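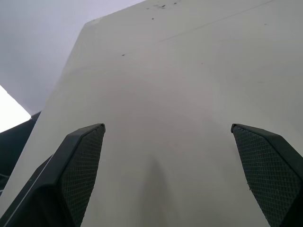

Figure 2. Two black gripper fingers and a pale, off-white surface.

4.2 Who talks about the border, and when

I went into this part of the study expecting governors to go quiet on immigration once their own party held the federal government. I was wrong, or at least half wrong! We coded 2819 public statements by state and provincial leaders (press conferences, mostly, plus a pile of radio interviews I listened to on the bus), and 758 of them mentioned border policy in some way. Of those, 547 criticised the federal government by name -- and a fair share came from the government's own side.

Ea Hedegaard, who did the second round of coding, reckons the timing matters more than the party label. I've come around to her view. Criticism bunched up in November, just ahead of budget talks, when a leader asking for shelter money has good reason to make a bit of noise. We disagreed on sarcasm more than anything else, and our rule for it (code the literal words, flag the tone) is still a bit rough -- I'd do it differently next time. The flagged statements stay in the totals above.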